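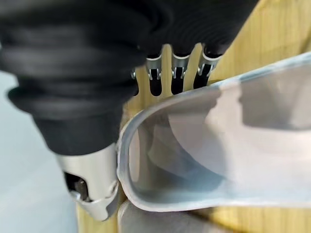
Chapter 3
Buying a Robot That Someone Else Has Described

Brochures for robot kits are written by people who have never had to return one. The Skoromum bench kit, which we shall use throughout this chapter, is sold as "ready to work within 30 minutes". Toshiko Matsuda, who ran the trial at Kiltcombe, had hers bolted down by lunchtime and doing something useful by November.

That is no disgrace. Most kits are slow starters, and the Skoromum turned out to be a decent one. Its difficulty lay with the word "handles". The brochure says the gripper handles soft goods. A wooden block stays the shape it was when you planned the grasp. Thin, bendy plastic has its own ideas: push on the rim and the rim moves, and so does everything you thought you knew about where the rim was. If it is see-through as well, the camera may well prefer the table behind it.

Matsuda's trial ran to 158 attempts, using two sets of fingertips: the ones supplied and a pair from Metwally, sold separately (as the good ones so often are). We return to her results in Section 3.2.

By the end of the chapter you should be able to:
– read a product sheet and mark the claims that could be tested
– write a fair trial for a gripper on soft objects
– compare a kit with a paid service, such as the one Trotska offers by the month

Before you start

Find a product sheet for any gripper. Underline every verb. Keep it to hand – we shall be unkind to it in Section 3.1.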